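Textile Waste in a Student Residence: What Happens to Clothes at the End of Term
Project report, Group Kosico
Submitted December 8, 2020

1. Introduction

Every year in May, many students leave our residence and the bins behind the building become full of clothes, towels and bedsheets. Our group has seen this for two years and we wished to understand it better. The aim of this project was to learn how much textile is thrown out, why students do not donate it, and which small changes could help.

The report concerns only textiles. Furniture and kitchen items are also left behind in large quantity, but we did not have the time to study them.

2. Background

Textile is a difficult material to recycle. A garment is often made of two or three fibres mixed together, for example cotton with polyester, and these are hard to separate again. Zippers, buttons and sewing thread must also be removed. For this reason the best use of old clothing is usually that another person wears it. The second best is to cut it into wiping cloths for garages and workshops. Only after this comes shredding into fibre for insulation or mattress filling.

In our neighbourhood there are two possibilities for donating. The first is the Leltby thrift shop, which accepts clean clothing in wearable condition. The second is the Udotus depot, which also accepts torn or stained fabric if it is dry. Before the project, most members of our group knew only the first one.

3. Method

We used two methods. The first was a questionnaire with nine questions, which was placed in the laundry room and also sent by email to the residents. We received 118 completed answers. The second was a weighing of the textiles collected at the end of the spring term. The bags were weighed on a luggage scale, and the weight of the bag itself was not subtracted because it is very small.

After weighing, we sorted the material into three classes:

Class A: can be worn or used again without repair
Class B: can be used again after washing or a small repair
Class C: suitable only for rags or fibre

The sorting was done by hand and by eye. We admit that the border between A and B is not always clear. A shirt with one missing button was placed in A by one member and in B by another, so we agreed afterwards that every missing part means class B.
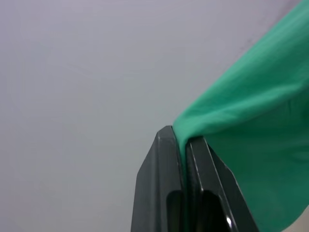 Figure 1. Crumpled green cloth.

Fabric that was not a garment gave us the most discussion. A piece of cloth without a label or a hem can be a scarf, a cleaning rag or a remainder from a sewing project, and the owner is no longer there to ask. We decided to put such pieces in class B when they had no holes, and in class C in all other cases.

4. Results

In total we recorded 1,729 separate items. Class B was the largest of the three classes, which was a surprise for us. We had expected mostly damaged things. T-shirts and socks were the most frequent, followed by towels. Winter coats were few, but they made a big part of the weight.

From the questionnaire we learned that the most common reason for throwing clothes out was lack of time in the last week of exams. The second reason was that the student did not know where to bring them. Several students wrote that they felt ashamed to donate clothes which were not washed, and they did not want to pay for one more laundry load before leaving. We had not thought of this reason when we prepared the questions, and it appeared only in the free comments.

5. Discussion

The Tomaszewski building, where we did the study, has one laundry room in the basement and the garbage area is directly beside it. The thrift shop is a twenty-minute walk, uphill, and it closes at five o'clock. When a student has a suitcase to pack and a bus to catch, the bin is the easy choice. In our opinion the distance is a stronger factor than the attitude.

We suggest that a collection box be put in the laundry room from the middle of April, with a sign that explains clearly what each receiver accepts. A free wash in the last week could also be tested, although we do not know the cost for the residence.

6. Limits of the study

The study was made in one building and in one spring only, which was not a usual one, as many residents went home early. The people who answered the questionnaire are probably more interested in the subject than the others. We also did not follow the donated clothes after they left our hands, so we cannot say how many were sold or worn again.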